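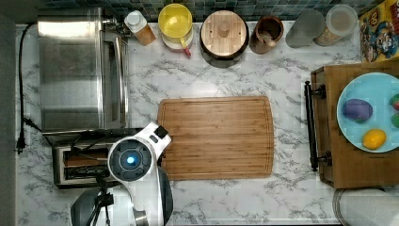

Home Guides Build Log Parts Downloads Forum

Trukley Arm Set-Up Guide
Section 4: Counter Mounting Position, Overhead Camera and First Moves

Last updated: April 2020

4.1 Before you start

This section assumes the arm is assembled, the wrist cable is routed through the housing, and the Drosonlow controller passes its self-test (Section 3). The arm should be on its stand at the front of the counter with the stand brakes locked. All steps are written for one person, except step 3 of 4.3, which needs two.

You will need:
- the camera bracket and its four screws
- a tape measure
- painter's tape
- a cutting board or other flat object with a clear outline
- the stop button on its long lead

CAUTION: Do not power the arm while your hands are between the gripper and the counter. The joints hold position on power-up but can drop slightly before the brakes release.

4.2 Placing the work area

1. Choose a section of counter that the arm can cover without turning the base past its soft limit.
2. Set the cutting board flat in the middle of that section. It serves as the reference object for calibration.
3. Place the target tray to the right of the board. Leave a bare strip of counter between the two. The vision software uses this strip to separate the zones and will merge them if the edges touch.
4. Push fixed items (jars, crocks, canisters) back against the backsplash. Anything taller than 254 mm must come off the counter.
5. Unplug countertop appliances on the arm side and lay the cord along the wall. A cord crossing the work area will be picked up as an edge.
6. Mark the corners of the board and tray with painter's tape.

NOTE: Clear glass and frosted cups give poor depth readings. They may stay at the back of the counter but should not be used as targets.

NOTE: Veined stone and marble-pattern counters produce false edges at the default setting. Raise EDGE_MIN to 11 before calibrating. On a plain counter, leave it alone.

4.3 Mounting the overhead camera

1. Fix the bracket to the underside of the shelf or to the ceiling plate, with the lens pointing straight down.
2. Connect the camera to port 2 on the controller. Port 1 is reserved for the sensor head.
3. Have a second person hold the stop button while you start the preview.
4. Check that the preview shows the whole board, the tray handle and the gripper. The far side of the tray may fall outside the view.
5. Tighten the bracket screws. Check the preview again, as the bracket tends to turn a little on the last half turn.

4.4 Calibration

1. Start the arm. Wait for the light in the sensor head to turn solid blue. A blinking light means the joints have not been homed; go back to Section 3.6.
2. Run CAL BOARD from the Zudholm panel.
3. The software draws an outline over the board. If the outline follows the juice groove instead of the outer edge, turn the board over and run the command again.
4. Enter the measured length and width of the board in millimeters.
5. Run CAL TRAY. The tray handle is used for orientation, so the tray must not be rotated after this step.
6. Save the profile.

4.5 First moves

Use light objects. Play food works well: it does not bruise, the colors are strong, and the shapes are simple.

1. Set the speed to 10 percent.
2. Put one object on a plate in the tray.
3. Run HOVER. The gripper should stop above the object without touching it.
4. If the gripper stops to one side, press stop and repeat 4.4. Do not correct the offset by hand.
5. Run PICK, then PLACE BOARD.
6. Repeat with a different shape. Long shapes need the gripper turned across the short side; set GRIP_ALIGN to SHORT.

CAUTION: Grip force is limited to 2000 mN in this profile. Do not raise the limit to hold a slipping object. Replace the finger pads.

4.6 Shutting down

1. Run PARK. The arm folds toward the stand.
2. Wait for the blue light to go out.
3. Turn off the controller, then the wall switch.

If the arm stops partway through PARK, see the Strazds joint driver table in Section 7.

Comments (4)

precious tan
Step 3 in 4.4 fixed it for me, mine was locking onto the groove every time. Can the tray go on the left if the stand is on the right?

Tormod Björklund
Yes. Set ZONE_FLIP to 1 and redo both calibrations. The old profile will load without an error but the offsets will be wrong.

gearbin
EDGE_MIN 11 was still too low on my granite. 14 works.

precious tan
Flipped and working. The link to the bracket drawing on the Parts page is dead, by the way.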